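Learning to love the long game

I have fallen completely for correspondence chess, and I want to tell everyone! One move, then you wait. My opponent is Leandro Yáñez, who I met through the pen pal page of the Driltwood newsletter, and we've been at our first game since July. We are on move 36 and I still have a bishop I'm proud of.

We do it by postcard. Leandro picks ones with lighthouses and old ferries (the Ostemside ferry has shown up 3 times, and I'm not complaining), and I send whatever the drugstore has on the rack. The move goes at the top, then a line or two about the weather, then whatever we're cooking. His bean soup is in heavy rotation at my house now. You'd think waiting a week for Nf5 would be maddening, but I've found I think about the board while doing dishes, walking the dog, sitting in the dentist's chair. It's so much richer than the blitz games I used to play on my phone at midnight!

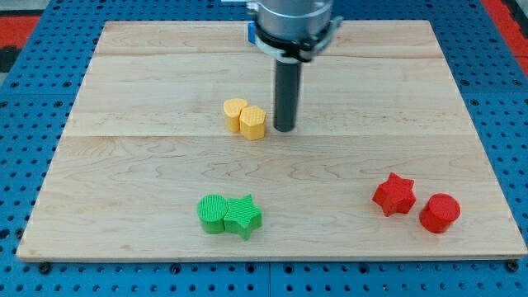
Wooden board, blue table.

If you want to try it, get a notebook and write down every move the day you send it. I skipped one in the opening and we spent two postcards working out where my knight was. Keep a real set out too, somewhere the cat can't reach. Mine lives on top of the bookcase, next to a paperback of 374 endgame puzzles that I've been nibbling at over breakfast. I can usually solve 5 before the coffee runs out, fewer if there are rooks involved.

Saturday's mail brought rook to d1, which I did not see coming at all. I've been staring at it ever since, and I think my bishop might be in trouble. My reply goes out tomorrow, with a recipe for plum cake on the back.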